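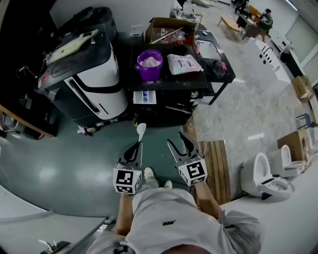

Why Do Computers Love Averages?

March – by the Kisavham Kids writer

Hi again! Last time I promised you some data science, so let's do it with something I think about a lot: laundry.

Data is just facts you collect. Say I write down how many scoops of powder go into every wash at my house. After 9 washes I've got 9 numbers on a page. That's data! It's pretty messy though, and if you asked me "so how much powder do you use?" you wouldn't want me to read you the whole list.

So I squish it into one number. I add up all the scoops (let's say I get 18) and share them out evenly between the 9 washes. That makes 2 scoops each. That number is called the average.

But watch out – averages can fool you. Suppose my little cousin helps one day and dumps in 40 scoops. Yikes! Now my average shoots way up, even though every other wash was normal. A number that sticks out like that is called an outlier.

Data scientists hunt for outliers all the time. They might have 347 numbers to check, or millions, so they get a computer to do the looking.

Want to try it? Write down how many minutes you spend brushing your teeth each night for a week. Then find your average, and see if you have any outliers!

More from Kisavham Kids
What Is a Bar Chart?
Binell the Robot Learns to Sort
How Computers Guess the Weather
Secret Codes You Can Make at Home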